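Home | Notebook | Trials | Stock lists | Contact

Multham Fruit Trials: Workshop Notebook
Grafting shed and nursery rows, entry for May 6, 2025
Entered by Chandrasekhar Sundaram
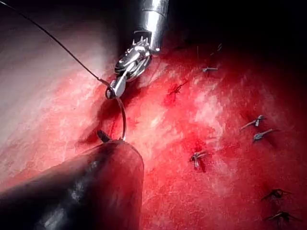 Curved needle held in the jaws of the gripper, close to the tissue.

Shared 4 times | 200 views

Purpose of entry: to record the state of the spring whip-and-tongue grafts of pear on quince, the condition of the tapes and seals, and the changes to be made to the shed procedure before the next batch of scion wood is cut.

1. Stock and scion

The batch consists of 559 grafts. All were made on the bench in the shed and lined out in the two nursery rows nearest the windbreak. The rootstock is quince throughout, one year old when lifted, with stems of pencil thickness at the point of union. The scion wood came from two sources. The larger part was cut from our own mother trees on the south slope. The remainder was sent from the Pillai orchard in damp paper and polythene, and was placed in the cold store on arrival.

Two pear selections are in the batch. They are entered in the stock book as Zuvano and Ultport. Zuvano is the earlier to flower and has the slimmer wood. Ultport makes stout shoots with short gaps between the buds, and a three-bud scion of it is noticeably shorter than one of the other. The labels give the selection, the source of the wood and the initials of the person who made the cut. Labels on the eastern row were written in the wrong ink and have started to fade. They are to be rewritten in pencil this week from the bench sheets.

It should be noted that Ultport has a doubtful record on quince. Earlier unions parted cleanly at the join in the second or third summer, usually in wind and usually with a crop on the tree. For this reason 200 of the Ultport grafts carry an interstem of an older pear which is known to take well on quince. The interstem is a hand's length. These trees have two unions each and took a good deal longer to prepare.

2. Condition of the grafts

The rows were walked in the morning, from the windbreak end. Growth on Zuvano is well forward. Most scions have broken from the top bud and many from the second, with leaves fully open on the strongest. Colour is good. There is a little curling at the leaf edge towards the gate, where the wind comes through, but no insect was found on turning the leaves over.

Ultport directly on quince is slower. The buds are swollen and show green at the tip, and a minority have opened. This agrees with the habit of the mother trees, which are always behind, and no conclusion should be drawn from it at present. A scion can open its buds on the food stored in its own wood and then collapse when that is spent. The date on which a bud opens is therefore to be recorded, but a graft is not to be entered as taken until the new shoot has reached a hand's length and is still growing.

The interstem trees are uneven. Several have pushed strongly from the interstem itself, below the upper union. These shoots should have been prevented by removing the interstem buds on the bench. The bench sheets show that this was done for the first trays and then omitted. The shoots were rubbed off today with the thumb. Colleagues passing along the row are asked to do the same whenever they see one, and to leave a tick on the row sheet.

Suckers from the quince are present in the usual quantity. They come away easily while soft. Those below soil level have to be uncovered and pulled, as cutting them leaves a ring of buds at the base and the trouble returns within weeks.

3. Tapes and seals

Two materials were used. The first trays were bound with the stretch tape that breaks down in sunlight, and the tops of the scions were dipped in wax. When that tape ran short the later trays were bound with the thicker clear tape, which does not break down and must be slit by hand.

The stretch tape is behaving as intended. It has gone dull and is beginning to split along the back of the stem. The clear tape is still tight. On the stoutest Zuvano stems it has begun to mark the bark, although it has not yet cut in. It should be slit on the side opposite the tongue, with a single upward stroke of a fresh blade, and left in place to fall away. It should not be unwound. Unwinding rocks the scion, and a union of this age will not bear it.

The wax was too hot for one tray. The pan had been left on the full setting during the break and the wax was smoking when work resumed. The top buds in that tray are brown and dry when scratched. The second buds are alive in most cases and will be brought up as the leader. The pan is to be kept on the lower setting and tested on a piece of waste wood before each tray is dipped. The wax should go on clear. If it goes on white it is too cool and will flake.

4. Knives and bench practice

The standard of cutting was fair and improved as the work went on. Failed grafts lifted for inspection showed the same two faults that have been recorded in previous years. In the first, the long cut is hollowed in the middle, so that the two faces meet only at the ends. This is caused by a blade which has lost its edge, or by drawing the knife with the wrist in place of the whole arm. In the second, the scion is thinner than the stock and has been set in the centre, so that the green layer beneath the bark does not meet on either side. A thin scion must be set to one side. It is better to have a full match along one edge than none along two.

The following is to be adopted for the next batch:

Knives are to be stropped at the start of each tray and honed at the midday break.
Blades are to be wiped with spirit between mother trees, and between sources without exception.
Scions are to be sorted by thickness before work begins, and matched to the stock on the bench.
Interstem buds are to be removed before the first cut is made.
Cut faces are to be joined at once and not laid down.

The left-handed knife has been returned from grinding and is in the second drawer. It is bevelled on one side only and is of no use to a right-handed worker.

5. Watering and feeding

The rows had no rain worth recording in the fortnight before this entry. The soil is dry to the depth of a trowel blade, and damp beneath. Quince is shallow rooted and suffers before pear does. The drip line was run through the evening, after two blocked outlets at the windbreak end had been cleared. The tank stood at 3,000 litres before watering. It is to be read again tomorrow so that the draw for one full run can be entered in the water book.

No feed is to be given yet. A light dressing may be considered when the shoots are long enough to be tied. Heavy feeding at this stage produces soft growth which snaps at the union in the first strong wind.

Canes are needed for the Zuvano row sooner than was planned. The stock in the lean-to is sound but short, and will serve for this season only. Ties are to be made in a figure of eight, with the crossing between the cane and the stem.

6. Losses and replacements

Only plainly dead scions have been pulled. Their stocks have been left in place and one strong quince shoot kept on each, so that they may be budded in late summer. The remaining Ultport wood in the cold store was examined with a view to regrafting. The bark was tight and the wood green, but the buds had begun to move and there was mould on the lower ends. It was judged unfit and has been discarded. Regrafting with poor wood this late would give us weak trees with a doubtful history, and the records would be harder to read for it.

7. Matters carried forward

Faded labels in the eastern row to be rewritten.
Clear tape to be slit on all Zuvano, then on Ultport as growth allows.
Interstem shoots and suckers to be removed at each walk.
Pillai to be told that their wood arrived in good order, and asked whether budwood of the same trees can be had in late summer.
Unions to be measured above and below the join in October, after leaf fall has begun, and any overgrowth entered against the tree number.

Lifting of the interstem trees for the comparison plot will be decided after the October measurements. The plot has been marked out on the lower field, but the drain along its northern side has still to be cleared.

Comments (4)

Recent entries
Cold store: packing scion wood in damp paper
Quince layers: earthing up the stool bed
Canker on the old pear wall
Sharpening and care of grafting knives
Bench sheet layout, revised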